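Gurkberg Opens Simulated Laboratory Workstation to Partners

ELLSIDE, 5/7/23. Gurkberg has begun recording simulated lab-bench tasks to train Tai, its learning system for robot arms.

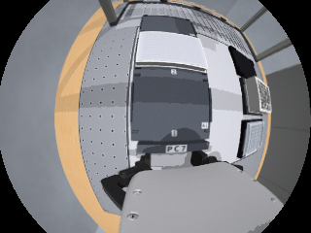 Operators have completed 1411 recordings to date. Each is reviewed by a team led by Aušra Rimkutė before it enters the training set.

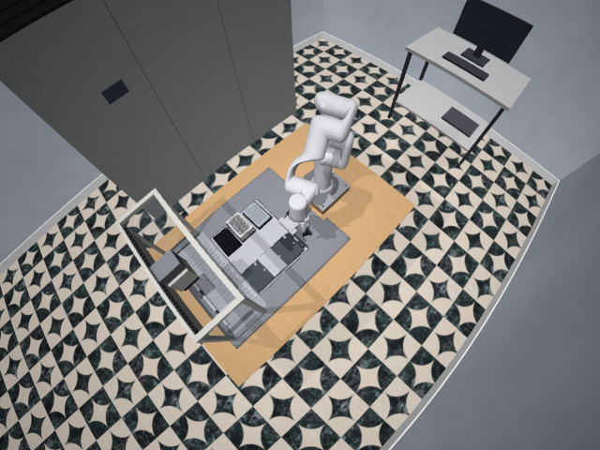
Partners may request access from June. They may change the room as well as the task; the current version places the work platform on an orange-tan rug over patterned tile.

Contact: Fatima Van der Merwe, Gurkberg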